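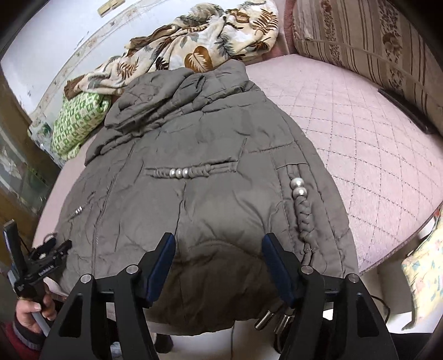

I started Skutivent because I was sick of throwing away good coats. Mine always died the same way: the shell was fine, the filling was fine, and then a zipper quit in the middle of winter. So we fix outerwear, and we're kind of obsessed with the fiddly bits! A taupe-grey quilted puffer with braided cord at the waist and round silver beads threaded on it is exactly my sort of thing, and I could happily talk about cord and beads until you hang up on me.

We're a tiny shop in Flonton, upstairs from the old Gashaw bakery building (the stairs are steep, so ring the bell and one of us will come down for your bag). I began with 2 secondhand sewing machines and a very patient landlord. There are six of us now, and in a busy week we'll see some 100 pieces come through, mostly down jackets, plus ski pants and the occasional sleeping bag.

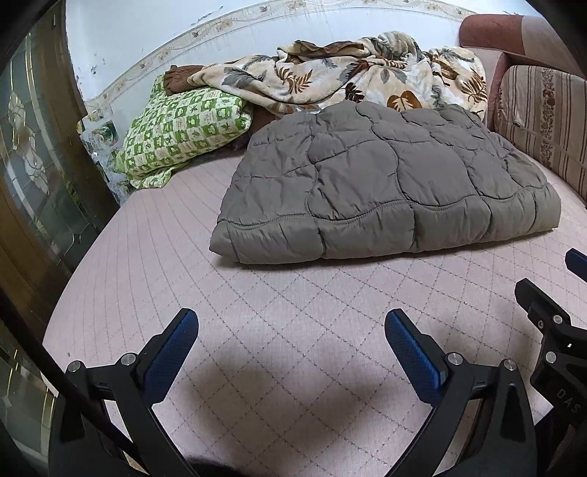 Pale pink, and plenty of room to spread out.

Pricing is simple. We look first, we quote, and you say yes or no. If it's a no, you pay nothing and take your coat home. Every repair is covered for 90 days, and that includes zippers, which I know are the thing you're worried about.

If you're over in Filport, we do a pickup run every Sunday morning. Just get your name on the list by Friday night, and please, please check your pockets first. We've found car keys, half a sandwich and a retainer.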